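Wenine Nesting Bowl and Cup Set, Plastic, Assorted Colors

Item number: 282
Supplied by: Wundgate Educational and Household Supply
Availability: In stock at the Inskip warehouse
Page last revised: 6/21/23

Overview

The Wenine set consists of brightly colored plastic bowls and small cups in graduated sizes. It is intended for preschools, day programs, community kitchens and other settings in which tableware is handled frequently and by many people. The pieces may be used for serving dry snacks, for sorting and stacking activities, and for holding small craft materials.

Each piece has a smooth interior without ridges or printed decoration. The larger bowls are wide enough to serve a group at a shared table. The cups are sized for a child's hand and may be stood upright or turned over on their rims when not in use.

Colors

The range includes red-orange, magenta, purple, blue, light blue, lime green, yellow and orange. Colors are assigned at the time of packing and a color may occur more than once in a set. Requests for a single color can be accepted only on orders of 11 sets or more and should be entered in the comments field of the order form.
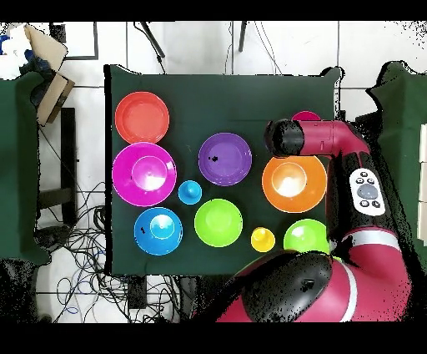

Replacement pieces are sold individually by size. Customers who are uncertain which size they require should measure the bowl across the rim and include that measurement with the inquiry. Shades may vary slightly between production runs, and a replacement piece may not match an older one exactly.

Use in sorting and table activities

Many institutions purchase the set for activity tables. The activity sheet enclosed with each order was prepared by Maritza Nina of the Wundgate program office. It contains exercises in arranging bowls by size, grouping them by color, and placing the cups inside the bowls. A cloth table covering in a plain dark color is recommended for group work, as the bowls slide less and are easier to tell apart.

Children under 2 years of age should be supervised when using the smaller cups.

Care and cleaning

Wash by hand before first use, with warm water and a mild dish soap. Rinse and dry fully before nesting. Abrasive pads will dull the surface and should not be used. The set is not intended for use in a microwave or conventional oven, and it should be kept away from open flame.

Bowls that have become stuck together may be separated by running warm water over the outer bowl. Do not pry them apart with a knife or other metal utensil.

Storage

The pieces nest for storage on a shelf or in a cabinet. For larger quantities, the Cirna lidded storage bin is available separately and holds several sets.

Ordering and returns

Orders are accepted from institutions and from private customers. Institutional orders are limited to 400 sets per delivery address. Larger requirements are handled by Gijs Van Wijk in the contracts department, who will confirm a delivery schedule in writing.

Unused sets may be returned in their original packaging. Pieces that arrive cracked or chipped will be replaced without charge upon receipt of the packing slip. Correspondence concerning damaged goods should be addressed to Wiebke Kuhlmann, Customer Accounts, Wundgate, Inskip warehouse.

Related items

Cirna lidded storage bin
Cloth table covering, dark green
Wenine serving spoons, plastic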